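Como montar um expositor de balcão em degraus

O expositor em degraus serve para produtos de pequeno formato: barras, pastilhas, carteiras de sementes. As instruções seguintes aplicam-se a modelos de três níveis com 34 cm de largura.

1. Retire a película protetora das duas faces antes de carregar o expositor.
2. Limpe com pano de microfibra e água com sabão neutro. Não utilize álcool nem amoníaco, que provocam fissuras no acrílico.
3. Coloque os produtos mais altos no nível superior.
4. Alinhe as embalagens paralelamente aos degraus, com o rótulo voltado para o cliente.
5. Deixe 13 mm livres entre filas.

A carga máxima do modelo Ladefoged 577 é de 35 unidades por nível. Os preços fixam-se no rebordo de cada degrau, com calha adesiva removível.

Reposição: de trás para a frente, com a validade mais curta à frente.

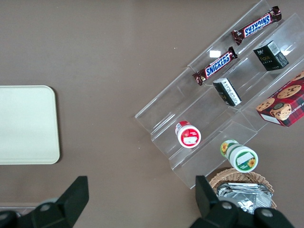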